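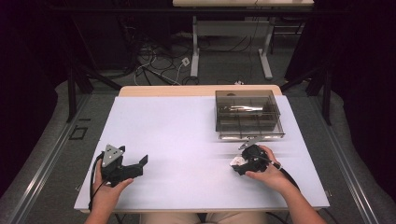 Module 5: Assessing a hand-held gripper kit before purchase
Course notes, Sigrun Sandberg and Keir Cruickshank

5.1 Scope

These notes cover the Guditz paired gripper kit, supplied by Nordin. The kit is sold for recording two-handed table work, which is later used to train an arm. You will review it as a buyer would. The maker's leaflet is not evidence; your own measurements are.

5.2 What is on offer

The base price is 1,258 euros for the pair, with cables and one spare set of fingers. Calibration is a separate service at 340 euros a visit. Software updates are included for the first year. After that the terms are unclear, and Njål Berge has asked the supplier for them in writing.

5.3 Points to check

Fingers. Look at the gripping faces under a side light. Wear shows first as a loss of height in the ribs. Note the condition of both fingers separately, as they do not always wear evenly.

Opening. Measure the gap fully open and fully closed, at the tip and at the root. A difference between tip and root when closed means the fingers are not parallel. Record it even if it is small. 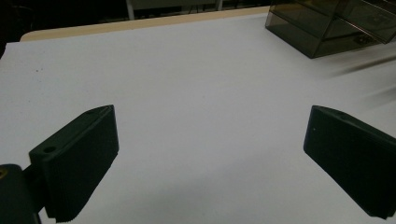
Figure 5.1. Gripper open over the white work surface, with the ribbed face of the left finger visible.

Cable. Run the full reach of the task with both hands and note any pull at the wrist. Do this seated and standing.

Position tracking. Return the gripper to a marked point between trials and log the reported position. The Tirkia group logged some 438 returns in January; their sheet is in the course folder and shows the layout we want.

Thin and soft items. Include at least one of each. Rigid blocks alone flatter any gripper.

5.4 Known weak points

The finger screws work loose. Check them before each session - hand tight is not enough. The release is stiff for small hands, a point raised by Dalva Conceição in her review and not answered by the supplier.

5.5 Written work

Submit a two-page review with your raw log attached. State the task, the number of trials and every failed grasp. Give the price with and without calibration. Reviews go to Gunnel Wallin at the Illuvby office before noon on the hand-in day.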